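Clirnstead Artificial Stems and Foliage
Frequently asked questions

Last reviewed 9 Aug 2020 by Dede Gbeho, Technical Support

Product range

What is the difference between Stundari and Essien stems?
Stundari is the general interior range. The petals are woven polyester, heat-set over a mould, and the stem is polyethylene over a steel wire core. Essien is the coated range, intended for foyers, waiting rooms and other areas where stems will be touched often. An Essien petal has a thin polyurethane layer that gives a cooler, slightly waxy feel and takes damp cleaning better than bare fabric. The two ranges use the same colour codes, but the coating adds a small amount of gloss. Order from one range if the stems will stand side by side.

How long are the stems, and can they be shortened?
Tall stems in both ranges are supplied at 700 mm. The wire core runs the full length and can be cut with side cutters. Secateurs will be damaged by the wire. Cut from the base only, and turn the last few millimetres of wire back on itself so that it does not scratch the inside of the vase.

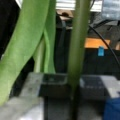
Where the core has to be bent, bend it over a rounded form such as a length of dowel. A sharp bend work-hardens the steel, and a second bend in the same spot will usually break it. The outer sleeve may whiten slightly at a tight curve. Gentle warming with a hair dryer on its low setting removes most of the whitening.

Are the colours matched between batches?
Petal fabric is dyed in lots and the lot code is printed on the inner bag. Stems from one lot will match under daylight and under cool white lamps. We do not guarantee a match between lots. For a large installation, ask for a single lot when you place the order.

Placement

Can the stems be used outdoors?
No. Neither range is UV-stabilised for direct weather exposure. Reds and purples fade first, followed by the yellow component in green leaves, which leaves the foliage looking blue. The same applies behind unfilmed north-facing glass. Under a covered verandah with no direct sun the main problem is dust and spider web, and we still regard this as outside the intended use.

Do the stems meet fire requirements for commercial premises?
Requirements differ by building class and jurisdiction. Essien stems can be ordered with a flame-retardant treatment applied at manufacture, and a test report is supplied with each treated order. Stundari stems are untreated and cannot be treated after purchase without staining. Check with your building certifier before ordering. Keep all artificial foliage away from halogen downlights, heaters and candles.

What weight of vase is needed?
A single tall stem is light but top-heavy. For one to three stems, the vase and its ballast together should weigh at least twice as much as the flowers. Sand, glass beads and river pebbles are all suitable. Our ballast bags weigh 220 g each and fit most necks. Do not use water. It corrodes the cut end of the core, and the rust travels up inside the sleeve. 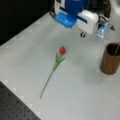
Cleaning

How often should the stems be cleaned?
In an air-conditioned office, every 2 months is adequate. Kitchens and ground-floor entries need more frequent attention. Grease film holds dust and should be removed before it yellows.

What should I clean them with?
Start dry. A soft brush or a hair dryer on cool, worked from the centre of the bloom outwards, will remove loose dust. For Essien stems, follow with a cloth dampened with diluted Zimance, then a second cloth with clean water. Zimance concentrate is diluted 1 part to 200 parts water. A stronger mix leaves a tacky residue. For Stundari stems, test any liquid on the underside of a leaf first. Never soak a bloom, as the adhesive at the calyx softens when saturated.

A petal has come loose. Can it be repaired?
Yes. Use a small amount of low-temperature hot-melt glue at the calyx and hold for half a minute. Cyanoacrylate glues leave a white bloom on the fabric and stiffen it.
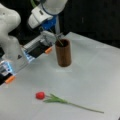
Wooden cup and open gripper.

Storage and returns

How should stems be stored between seasons?
Lay them flat in the original carton with tissue between the layers. Do not stand them in a bucket, as the heads will take a permanent lean. Store below 40 degrees. Roof spaces and parked vehicles exceed this in summer.

Can I return opened stock?
Unopened inner bags can be returned within the period shown on your invoice. Opened bags can be returned only if faulty. Quote the lot code and attach a photo of the fault to your request. Cut stems and treated Essien stock are excluded unless the fault was present on delivery.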